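Evening Woodwork, Dridville - Session 9 notes
Sharpening your chisels

Right, these are the notes I promised, so you can stop trying to scribble while holding a honing guide (I saw you, Arne Sperling). Most of the trouble people had with their housing joints last time came down to blunt chisels. Mine were dreadful for years and I just pushed harder, so no judgement from me!

Start with the back. Lay it dead flat on the coarse stone and rub until the last inch or so behind the edge is one even shine. It's dull work and a new chisel can take ages, but you only do it once. Don't lift the handle, even a little.

Then the bevel. We grind at 25 degrees and hone a touch steeper. Set the chisel in the guide, bevel down, and draw it towards you with two fingers pressing near the edge. Keep going until you can feel a tiny burr right across the back - if it's only there on one side, you're leaning. Everybody leans.

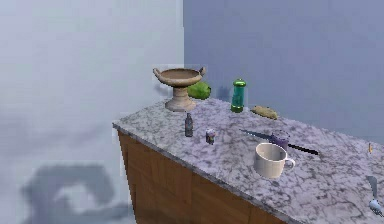 Once you've got the burr, move to the fine stone and do the same again with less pressure. A few strokes on the bevel, then turn the chisel over and take the burr off with the back flat on the stone. I finish on a bit of leather glued to a board, pulling backwards only. Push forwards and you'll slice your strop in half (ask me how I know).

To test it, pare some end grain on a scrap of pine. A sharp chisel leaves it smooth and slightly glossy, a blunt one crushes it and leaves little white torn bits. Please don't test it on your thumb.

Before next time: sharpen one chisel, any width, and bring it along with your half-finished shelf. We'll be cutting the stopped housings, so mark them out at home if you can, knife lines and all. If you've lost the July handout with the shelf drawing, there are spare copies by the glue cupboard.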